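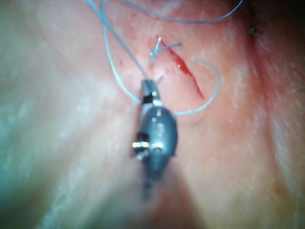 First knot in, rest of the cut still open. Open day at the Sekdale lab.

Home | Posts | Garden | Sewing | About

Last updated June 3, 2021

I went to the open day at Sekdale because my sister-in-law had a spare ticket and I had the day free. It's an hour's drive from Dakbridge, the last part of it gravel, and parking was in the paddock behind the main building. They had 1740 people register, according to the woman on the gate, and they let us through in groups of 12.

The surgical robot was the second stop and the one I'd come for. I sew a lot, mostly quilts and mending, and I wanted to see how a machine handles a curved needle and thread. The system is called Tomine. The group has been working on it for a few years and the part we were shown was plain suturing on a practice wound, with red stuff in the cut to stand in for blood. The man next to me had to look at the floor for a bit.

We stood behind a rope and watched most of it on a monitor, fed from a small camera down near the instrument. The jaws are tiny. I had expected something that looked more like a hand, and the working end is a rounded grey thing with a short point on it.

What struck me was how much of the job is looking after the thread. Anyone who has sewn with too long a length knows the problem. It loops, it crosses over itself, it catches on whatever you did last.

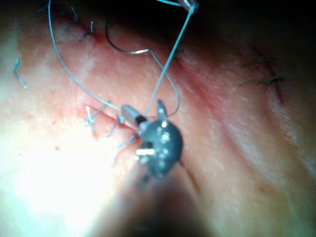 I asked whether they trim the thread shorter to make it easier. The student running the session said they do for beginners, but the robot has to cope with the length a surgeon would use. She also said a practice pad gets used over and over until there's no good spot left to stitch, and they've logged 827 knots so far this year. Their target is 1000 by the end of July.

It was slow. I could have done a row of blanket stitch in the time we stood there. She didn't pretend otherwise and said speed wasn't what they were measuring yet.

The third stop was a sorting arm called Ye, which was having a software problem, so we got a talk and some slides. Then sausages in the courtyard, three dollars each, onions extra. I had two.

If you go next year, wear proper shoes for the paddock and ask for an early group. By the time we left, the queue for Tomine was nearly back to the front doors. I'm going to try a curved needle on the torn couch cushion this weekend and will post how it goes.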